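Vonia: How Long Do Bean Seeds Stay Good?

We loved this project! Our question was simple – do old bean seeds still sprout, and does soaking help? Kedness Seed Library gave us 205 seeds from two harvests, and we split each batch into soaked and dry groups. We checked them every morning before first period, even during exam week.

The newer seeds came up faster, as we guessed, but the soaked old ones nearly caught up, and that was a great surprise.

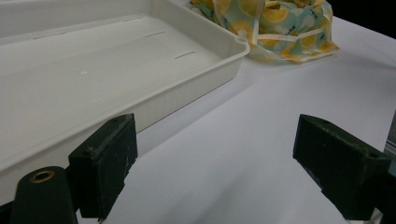 Next September we want to try colder rooms and a second kind of bean – maybe the speckled Brekano, if Kedness has enough to share.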